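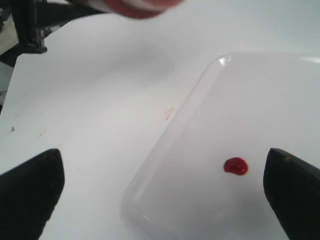 Photo: Graltby Athletic Communications Office

The head coach of Graltby Athletic's senior hurling side has confirmed that the club will enter the new league season with a reduced panel, a revised training week and a greater reliance on players developed through its own under-age teams.

Speaking at the club's grounds ahead of the opening fixture against Fenport, the coach described the coming months as a period of careful rebuilding following the departure of several long-serving players at the close of the last campaign.

"We have lost a good deal of experience, and it would be wrong to pretend otherwise," the coach said. "A player who has been in the dressing room for 9 seasons knows things that cannot be written on a board. Our task is to make sure that what those players knew is passed on before it is forgotten, and several of them have kindly agreed to come back on training evenings and help with that."

Graltby finished the previous league in the lower half of the table, having been well placed until February. A run of narrow defeats then ended any prospect of promotion. Asked to account for the change in form, the coach pointed first to injuries and then to the condition of the pitches on which the side had been training.

"We were working on very heavy ground for most of the winter. The legs go, and when the legs go the first touch goes with them. I looked back over the matches we lost in that spell and in nearly all of them we were level or in front with ten minutes to play. That is a question of fitness, and it is also a question of who you can bring on."

The club has since reached an agreement with the Rurasel Sports Ground Trust which will allow the senior and under-age teams to use the all-weather pitch at Rurasel on two evenings a week from the start of the winter period. The arrangement is to run for three seasons in the first instance. The coach welcomed the agreement, while noting that it would mean additional travel for players living on the Fenport side of the district.

"It is a longer drive for some of them and we have to be fair about that. We have moved the start time back by half an hour so that people can get home from work and have something to eat. The gym session, which used to be a separate evening, will now be done on the same night. Over the week it should be less time away from home than before."

The interview turned to the make-up of the panel. Five players from last season's under-20 side have been promoted, among them both of the regular midfield pair. The coach declined to say which of them would start against Fenport but indicated that at least two could expect to be involved from the throw-in.

"They have earned it. I am not in the business of giving out jerseys as an encouragement. They trained with us through the early summer and in the practice matches they were as good as the men they were marking. What they have yet to meet is a wet afternoon away from home against a full-back who has been doing the job since they were at primary school. They will meet it soon enough, and we will see how they get on."

On the question of goalkeeping, where the club has been without a settled first choice for some time, the coach was more cautious. Two candidates remain in contention. One is considered the stronger shot-stopper and the other the better striker of the ball from puck-outs.

"The puck-out has become so important that you can lose a match on it without your goalkeeper making a single mistake under the crossbar. We lost seven of our own in a row in one half last year. Equally, if a ball is coming at you from the twenty-one, you would like somebody there who will stop it. We will pick one for the Fenport match and give that player a proper run in the side. Changing every week has not done either of them any good."

The opening fixture will be played at Graltby, where the attendance is expected to be in the region of that for last year's meeting, when 700 supporters were present. The covered stand holds 300, and the club has asked those with season tickets to be in their seats well before the start. Gates on the river side of the ground will remain closed while drainage work is completed, and supporters on foot should use the entrance beside the car park.

Fenport were promoted last season and arrive with what the coach regards as one of the quickest forward lines in the division. The two sides met in a challenge match earlier in the summer, which Fenport won by 3 points.

"They were the better team on the night and we had no complaints. They move the ball early and they do not carry it into contact. Our half-backs were drawn out too easily, and there was a great deal of room behind them. We have spent time on that. It is one thing to hold your position on a training pitch, of course, and another to do it when the man you are marking has just scored and the crowd is letting you know."

Asked whether a challenge match was a reliable guide, the coach said that it was useful chiefly for studying the opposition's habits, and that the score itself had been given no weight in the preparations.

The coach also spoke at some length about discipline, a matter on which the club received a formal warning from the league after two players were dismissed in the same match. A written code of conduct has now been adopted and applies to players, mentors and officials alike.

"I include myself in that. I said things on the line last year that I should not have said, and I have apologised to the people concerned. Referees are under enough pressure. If our players see the mentors waving their arms at every free, they will do the same on the field, and then we are down to fourteen and wondering why."

Under the code, any player sent off for dissent will be unavailable for selection for one match in addition to any suspension imposed by the league. The coach acknowledged that the measure might prove costly but said that it had been put to the players before it was adopted and that they had supported it.

Away from the senior team, the club's under-age section continues to grow. A second under-12 side has been entered in the district competition, and the Golestani Cup, contested each autumn by schools in the Graltby area, will return after a year's absence. The final is again to be played as a curtain-raiser to a senior league match.

"I played in the Golestani Cup myself and I still remember the jersey, which came down to my knees," the coach said. "Most of our present panel played in it. It was a real loss last year and I am grateful to the schools for bringing it back. You would be surprised how early you can pick out a child who sees the ball before the others do. The work after that is keeping them interested until they are old enough for it to matter."

Asked what would represent a satisfactory season, the coach was reluctant to name a position in the table.

"I would like us to be in the matches that count in the spring. If we are still playing for something in the last two rounds, then the young players will have learned a great deal, and the supporters will have had their money's worth. I have been asked about promotion by everybody I have met in the town this month, including the dentist. We have Fenport first. Ask me again when we have played them."

The Graltby panel for the opening fixture will be announced on the evening before the match. Tickets may be bought in advance from the club office or at the gate on the day, and children under twelve accompanied by an adult will be admitted free of charge.

Published August 19, 2023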